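4.2 Sorting and Clearing on the Two-Arm Bench

The second group of tasks covers tabletop clearing, a chore that a person does with little thought and that remains a fair test of current manipulation policies. We ran it on the Prukarwood bench, using the controller from Section 3 without changes. The baseline is the Fasambridge planner, given the same camera input.

Each policy was trained on 296 demonstrations and limited to 800 control steps per trial. A trial counts as complete only if every item ends in its assigned place and both arms return to rest. Partial credit is not given. McIver's earlier scoring rule, which accepted items left within 5 cm of the goal, was dropped in December -- it hid most of the errors that matter in a kitchen or a packing station.

The items differ in how they must be approached. Markers are rigid and narrow, so a small lateral error at the gripper pushes them away before the fingers close. Clear plastic cups give weak depth readings, and the pose estimate often falls back on the rim alone. Figure 2 shows the two arms at opposite sides of the mat, the left gripper over a purple marker in the blue tray and the right gripper at a clear cup. 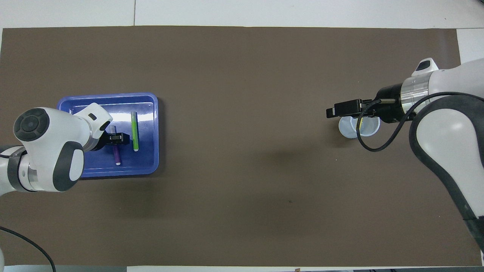

Figure 2. Bench layout with tray, markers and cup on the brown work mat.

4.3 Failure Cases

Most failed trials ended at the grasp stage. Transport errors were rare for both methods, and we do not treat them separately.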